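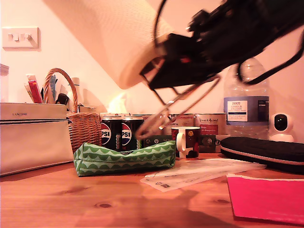 Uma leitora de Cilville escreveu-nos a perguntar se o vinagre pode ser usado em tampos de madeira, pois a superfície da sua secretária perdeu o brilho após várias limpezas. Não se recomenda o seu uso regular, dado que a acidez desgasta os acabamentos encerados.

Limpeza corrente
Passar um pano de algodão bem torcido, no sentido do veio. Secar de imediato com um segundo pano.

Marcas de copos
Aplicar uma pequena quantidade de cera incolor e deixar atuar 30 minutos - nunca ao sol. Polir com flanela seca. Se a marca persistir, repetir até 2 vezes.

Manutenção
Encerar de 4 em 4 meses. Os serviços de apoio doméstico de Tirkunville esclarecem dúvidas às terças-feiras, no período da manhã.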